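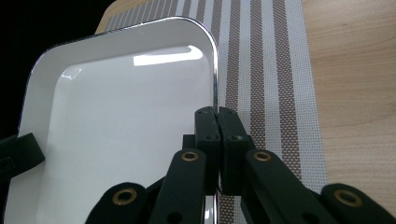
For many years I thought that setting a table is a thing for other people, those who have guests every week and cloth napkins in a drawer. I ate my dinner next to the stove, or on the sofa with the plate on my knees. Then in April I moved to the new apartment, and for the first time I have a proper table, from light wood, bought from the previous tenant together with four chairs. One chair has a loose leg, but I have learned to give this one to myself.

The table made me nervous in the beginning. My mother would say that wood remembers everything, and in her house this was true, because there was a ring from a hot pot in the middle of the table and everybody knew the year it happened. So I decided to buy placemats before I bought anything else. I went to Morkilis on a Monday evening, when it is quiet, and I stood in front of the shelf for a very long time. I wanted cotton at first. Meenakshi Rastogi, who came with me and who has two small sons, laughed and told me to think about turmeric.

She was right, of course. I took the woven ones with stripes, light gray and a brown that I would call taupe if I was sure how to pronounce it. The weave is very fine, with tiny squares, and crumbs do go into it. You must take the placemat to the sink and shake it, wiping only pushes the crumbs deeper. When there is sauce, I put a little dish soap on an old toothbrush and go along the stripes, not across. I don't know if the direction matters. It feels more correct to me.

The white tray came later and it was a present. Siiri Kinnunen from my old office gave it to me when she was emptying her kitchen cupboards. It is rectangular, with round corners and a thin silver rim, and it was still in its paper. She said it was waiting there for a party that she never made. I was a little afraid of it also. It is so shiny that the ceiling lamp appears inside like a second lamp, and every fingerprint shows. I kept it on top of the refrigerator for two weeks.

What changed my mind was a dinner. I invited Shanti Pal and Shivam Dhillon from my evening class, and I made too many things, as one does. Rice, a dal, potatoes with mustard seeds, cucumber, two kinds of pickle, and the lemon rice from Archana Tripathi's recipe, which is a different rice from the first one, and yes, this was a mistake. On the table there was no space left for the plates. Shanti looked at the small bowls, took the tray down from the refrigerator without asking me, and put all the small bowls on it. Suddenly the table was calm. I had never thought that a tray can do this. I thought a tray is for carrying.

Since that evening it stays on the table, on top of one of the placemats. I like how they look together, the plain white and the stripes. Also, I would not like to pull a hard tray over the bare wood, even if it is probably fine. In the morning the tray holds the salt, the honey and my vitamins. When somebody comes to eat, I take these away and it becomes the place for the bowls. If something spills, it spills inside, where there is a low wall to stop it.

I should write something about the cleaning, as my sister asked me on the phone and I promised to put it here. For the tray I use warm water, a soft sponge and very little soap. After that I dry it at once with a thin towel, and I dry the rim separately with a corner of the towel, otherwise there are water spots and they are more visible on the silver than on the white. I tried the spray from Nenen one time. The smell of it was stronger than the food, so now I use it for the windows.

The placemats I wash flat in the bathtub, every second week or after a curry. Please do not fold them while they are drying. I folded one, and it now has a line in the middle that will not leave. This is the one I put under the tray, if I remember.

I am still looking for napkins. Archana says paper is enough, Siiri says paper is never enough. There is a shop called Mullon near the tram stop with linen ones in a dark green, but they sell them by six and I have only four chairs. I will go and ask if they can open a package. If they say yes, I will invite Meenakshi and her boys, and I will cook only one kind of rice.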